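3.2 What drivers do next to a concrete median 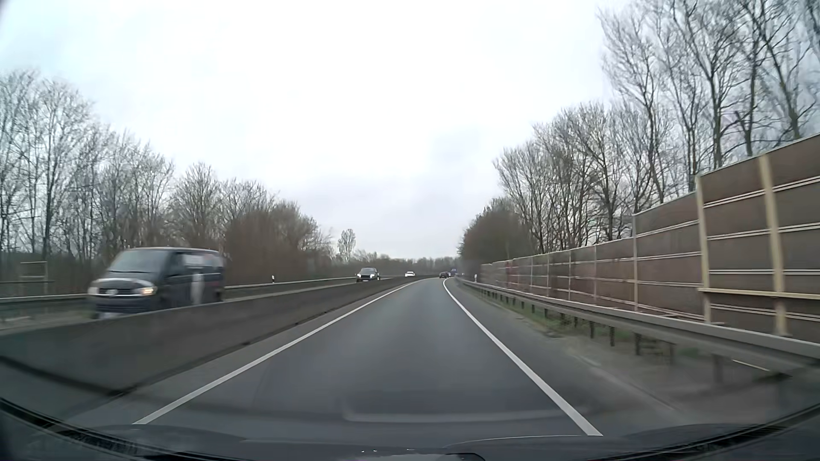

How much room do people leave between their wheels and a solid median barrier? More than they think they do, and the gap gets wider as the barrier gets taller, at least among the 50 drivers we rode with.

Let me back up a little. When Filippos Chatzigeorgiou and I started on the Randance road study, we wanted to know about curves (everybody wants to know about curves!), and the barrier was just going to be a line in a table. Then we sat in the passenger seat for a few weeks in March and kept noticing the same small drift to the right. People would be chatting away, hit a stretch with concrete on their left, and slide over without a pause in the story they were telling.

So we changed the plan. Each driver went over the Barta stretch twice, once in each direction, and afterward we asked them to mark on a sketch where they thought they had been in the lane. Most put themselves dead center. The wheel tracks say otherwise. On the low barrier the typical driver sat 6 inches right of center, and a few kept that up well after the concrete ended, as if it took them a while to trust the open space again.

A road like the one in Figure 4 is a good case to think about. The barrier is low enough that you can see the oncoming traffic over it, a dark Volkswagen van and the cars farther back, and the lane bends gently to the left up ahead. I expected oncoming vans and trucks to push people over more than the concrete did. Sem Willems, who read an early draft, bet me lunch that they wouldn't, and I owe him lunch. Of the 132 van and truck meetings we coded, 91 went by with no sideways movement we could measure.

Figure 4. Single lane with solid edge lines and a low concrete median barrier, oncoming traffic on the left.

I do want to be careful here. Our drivers all knew the road, and we never got out there in heavy rain or after dark, when I'd guess the edge line matters a lot more than the wall does. Willems thinks the paint is doing half the work even in daylight, and he may be right. We tried to pull the two apart using the older section near Durnerus, where the right edge line has worn down to almost nothing, but only a handful of drivers went that way and I wouldn't lean on those numbers. Section 3.3 goes through them anyway, along with the sketches.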